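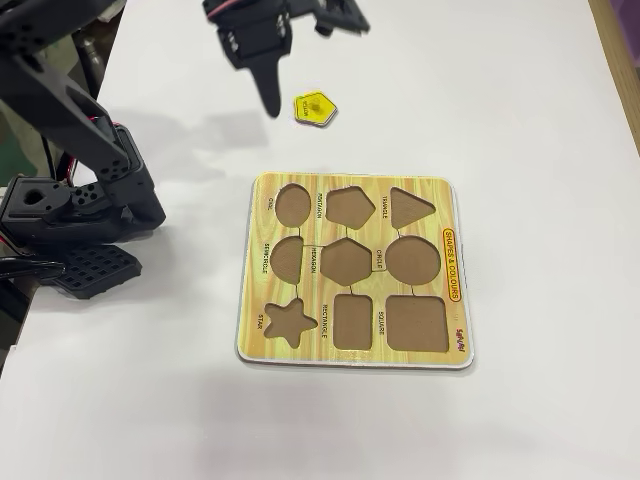
The yellow pentagon and its board.

Thursday was market day in Drindura, and Primo ran the whole way down the hill with his coat open because the ferry from Salik was already in! You could smell oranges from the church steps. You could hear the brass band warming up, badly, and the gulls joining in.

He had 32 coins in his sock and one job: buy his grandmother a bell for the goat.

"Not a big one," she had said. "She's vain enough."

But oh, the stalls! Honey in jars as tall as his arm, kites shaped like pike, a man selling hats to a dog. Primo stopped at every single one. By noon he had four coins left and a paper bag of sugared almonds — mostly eaten.

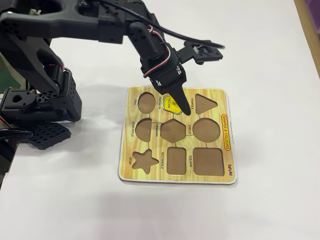
At the puzzle board.

The bell seller was packing up. She had a gray braid and a cart with SANTORO painted down the side, and she let him ring everything, even the huge ship's bell from Rarnov that made his teeth buzz.

"And for four coins?" he asked.

She dug under the straw and came up with a bell no bigger than a walnut. It was dented. He shook it and it gave one small, clear, wonderful note, like a spoon on a glass in the next room.
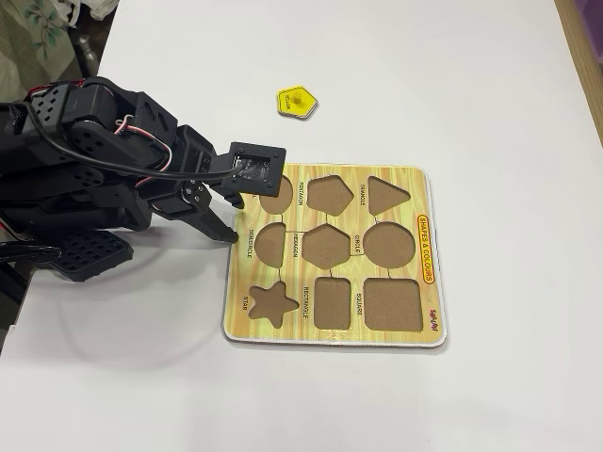

Story by Primo Farina

He rang it all 318 steps back up the hill. Windows opened. Somebody's baby laughed. At the gate the goat lifted her head, and she came trotting over (she had never once come when called) and stood perfectly still while he tied it on.

"Where's my change?" his grandmother said.

Primo held out the almonds. There were two left, and they had one each.

Comments (3)

marisol_k: The man selling hats to a dog!! I want a whole story about him.

Dunstan: Read this to my kids at bedtime and now they want a goat. Thanks a lot.

petra w.: Lovely. Did you name the boy after yourself on purpose?

More stories
The Night Ferry to Salik
Thirty-Nine Umbrellas
What the Baker Heard
A Kite for July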